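Skernel: notes on the dialogue archive

Hi! I put this together because people kept writing to me for the transcripts, and I got tired of attaching the same zip to emails. Skernel is a collaborative performance piece that Svatopluk Bednárik and I made in two rounds of letters, phone calls and read-aloud evenings at Fanden. The folder holds the text of all of it, 388 exchanges, plus the scores we drew up for the readers.

The starting point was a chapbook from 1964, printed by a small press called Wróbel, that we found in a box of theater programs (I still have it, the staples are rusting). Half the pages are blank. We wrote into the blanks and then kept going.
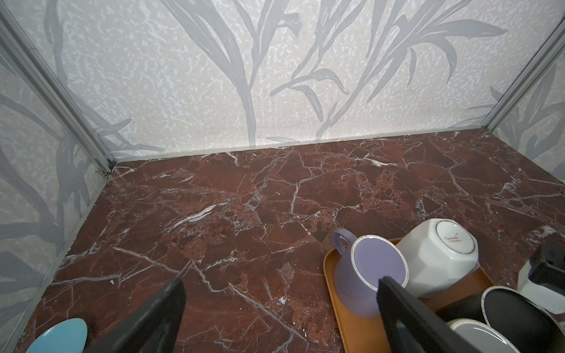

Can I perform the pieces without asking you first? Go ahead and use anything in the "scores" folder for free readings, and drop me a line if you're charging at the door.

What's in the folder: "letters" has one plain text file per exchange, numbered in the order we sent them. "scores" has the reading versions, with pauses marked by a slash and overlaps by two slashes. "leftovers" is stuff we cut and then missed. The numbering skips in a couple of places where we agreed to throw a letter away, so please don't write to me about missing files!

Speaker tags are S and T everywhere except the April letters, where we swapped names for the whole month and never swapped back in the files. I've left that alone. If you're counting words per speaker or something like that, you'll want to flip them yourself.

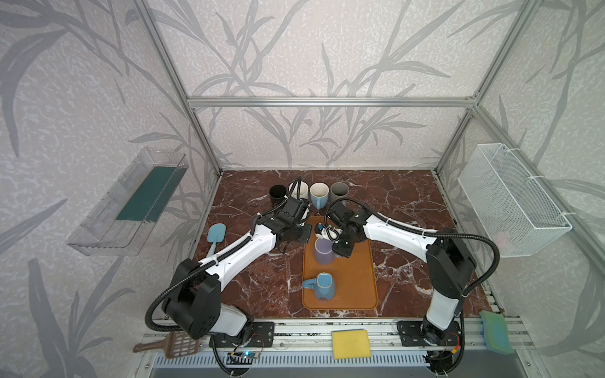 Svatopluk says the swap should be explained in the program too, since at the Nadetti reading half the audience took the wrong person's side in the argument about the piano. I'm still not sure I agree, I kind of loved that evening.

Spelling is as we typed it. Some Slovak and Polish lines have no translation yet, and the ones that do are my own, so they lean casual. 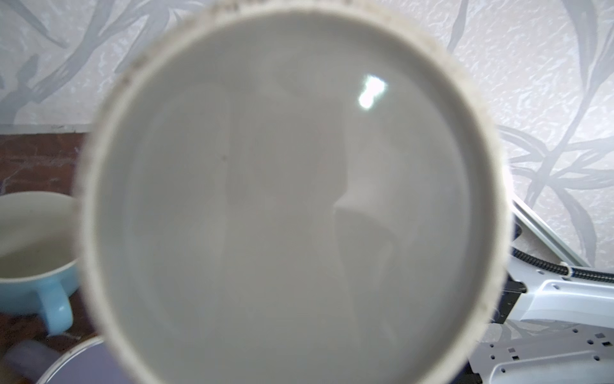
Inside of the mug, from above.

Changes since the last upload: I fixed the broken accents in "leftovers", added the second score for the phone call piece, and took out a private address that had slipped into one of the early letters (sorry again). If you downloaded before 2025-10-08, please grab a new copy and delete the old one.
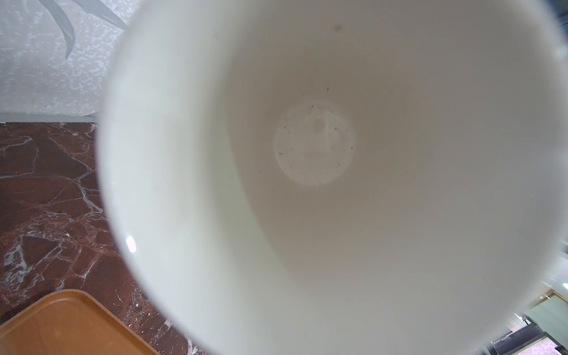 White cup, close up.

Credit it as Skernel, Teresa Kwiatkowski and Svatopluk Bednárik, either order. Recordings of your own readings are very welcome, especially bad ones. Still to do: the Fanden seating plan, and a proper list of who read what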